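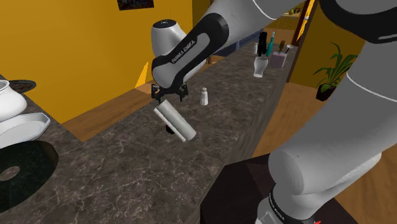

How Marble Gets Its Stripes

Marble is a kind of rock. People use it for floors, statues, stairs and kitchen counters. Many pieces have thin lines running through them, called veins. They are not painted on. They were made inside the rock, a very long time ago.

It starts with shells

Most marble began at the bottom of a warm sea. Tiny sea animals died and their shells sank. The shells piled up, broke into bits and got squashed together into a rock called limestone. If you look closely at limestone, you can sometimes find a whole shell in it.

Then some of the limestone was buried deep underground. It is hot down there, and the rock on top is very heavy. The limestone did not melt, but the tiny grains inside it slowly grew into new crystals that lock together like puzzle pieces. Now it was marble. A rock that has been changed like this is called a metamorphic rock.
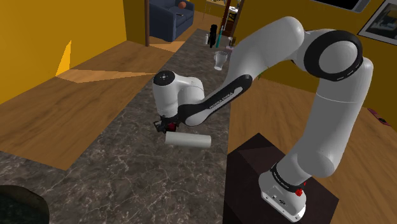 Where the lines come from

Pure marble is white. Colors come from other things that got mixed in – clay, sand or iron, for example. Iron can make marble pink, red or yellow. Bits of old plants and animals can turn it gray or black.

Some veins are layers of mud or clay that were bent when the rock was squeezed. Others began as cracks. Water moved through the cracks and left minerals behind until they were full. Pale veins in dark stone are often made this way.

Getting it out

Marble is cut from a big open pit called a quarry. Lino Greco works at one in Plestoden. His team cuts blocks with a long wire covered in tiny diamonds, and water keeps the wire cool. The blocks go to a workshop to be sliced into slabs and polished.

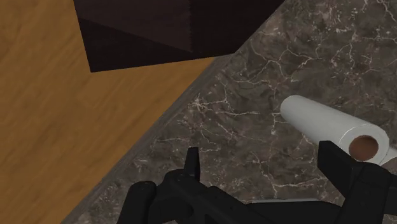
Why lemon juice is bad for marble

Marble is made mostly of calcite, and acid eats calcite. Lemon juice and vinegar are both acids. If they sit on polished marble they leave a dull spot, so wipe up spills right away.

You can see this with a piece of plain white chalk, if it is the kind made of calcite. Put it in a glass of vinegar and watch for bubbles. The bubbles are carbon dioxide gas.

Words to know

Quarry – a place where rock is dug or cut out of the ground.
Vein – a line of a different color or mineral in a rock.
Slab – a wide, flat piece of stone.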